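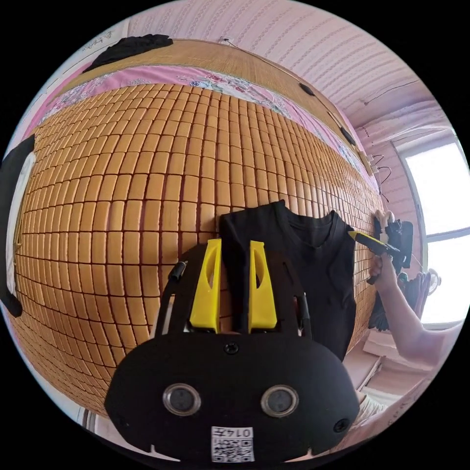 A black t-shirt laid out on a block mat.

Rodmont Hostel Refurbishment – Progress Report, 2020-10-28

Work on the second floor is complete and 11 rooms have been handed back to residents. Of the 462 metres of heating pipe in the contract, almost 400 have been fitted by Drillik. The boiler order remains delayed – delivery is now expected in January. Spending is within the agreed budget.

Shewit Tesfamariam
Project Manager, Weldu Housing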